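Kvaran hand-guiding kit: two months on the bench

We bought the Kvaran kit to teach our pair of arms at the Clilley workshop by remote control. You hold a handle in each hand, the arms copy you, and the software saves the run. Setup took 110 minutes, most of it spent matching the handles to the grippers.

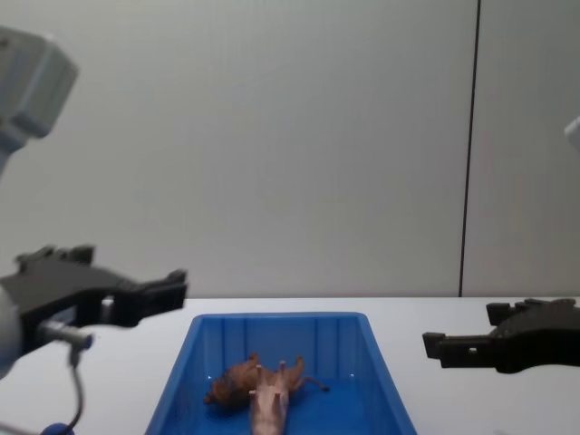

Nilton Quintero

My test job was toy animals and a blue plastic bin. It's a good starter task because both arms can reach the bin and soft mistakes don't cost anything. I recorded 60 runs over June and kept 57. The other three I threw out when I let go of a handle too early.

The handles are light and the squeeze trigger is easy to judge. Small moves come through well. Big sideways moves are harder, and I had to learn to slow down near the rim of the bin. Legs and manes are awkward to grab, so I aim for the body.

There's no feel in the trigger. You have to watch the fingers to know when you've got hold of something, and after an hour my eyes were tired. The older Katham set we used at Nudusberg had a buzz in the grip and I miss it.
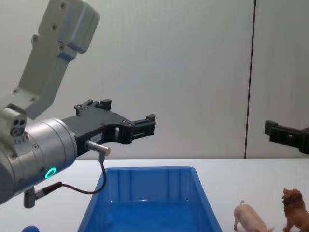 Bin empty, pig and lion still on the table.

Saving is simple. One pedal starts a run and the same pedal ends it. Deleting a bad run takes too many clicks, and the file names are just numbers, so I keep a notebook beside me.

Check your cables before you start. The manual gives this 2 lines and it should get a page. Leave some slack at the wrist and move each arm through its full reach by hand first.

I'd buy it again for tabletop work with two arms. If you need to feel your grip, try the Katham first.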